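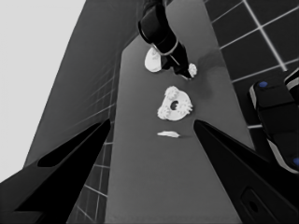 ## 3. Watering the track and what it did to lap times

I grew up next to a dirt speedway, so I came into this part of the study with opinions (mostly my dad's). The argument at Punudar has always been about water. Put too much down before the heats and everyone slithers about for the first few laps; put too little down and by the feature race the groove is black and shiny and the crowd is wearing the rest of it.

We logged 3841 green-flag laps from 197 drivers over the season, all in wingless sprints, all on the same clay. Yellow-flag laps came out, and so did any lap where the transponder dropped. The water cart held 2050 litres and we treated one full cart as one unit of watering, which suited the cart driver, who wasn't keen on reading a gauge in the dark.

### 3.1 Early heats

The first heats were all over the shop! Lap times after a double watering were slower and a good deal more scattered, and the drivers starting on the outside row copped the worst of it. I'd expected the experienced drivers to cope better here, and they did, but only once they'd found the cushion. Before that they were as ragged as the rookies.

*Figure 3. Off-white mechanical parts against a grey backdrop, with a gridded floor below. Simulated view.*
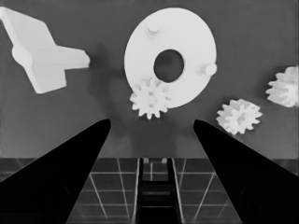
**Vasylyna Sirko**
*Lead author, Fluvden Speedway Research Group*

### 3.2 The feature race

By the feature, the picture had flipped. Nights with a second watering at the interval kept two usable lines going for longer, and we saw more passing off turn four. Kenna Galbraith did the passing counts from the tower, and she was strict about it: a car had to be clear at the line or it didn't go in the book. I argued with her over a couple of those and lost.

Wind is the bit I'm least happy with. Pernell, our comparison track, sits in a hollow and hardly gets any, while Punudar cops a dry northerly from December on that can pull the moisture out of the top layer before the push trucks are even off the circuit. We put wind speed into the Hordiienko model as a single nightly value, which is crude, and I'd want readings at each corner before leaning on the interval result for any track more exposed than ours.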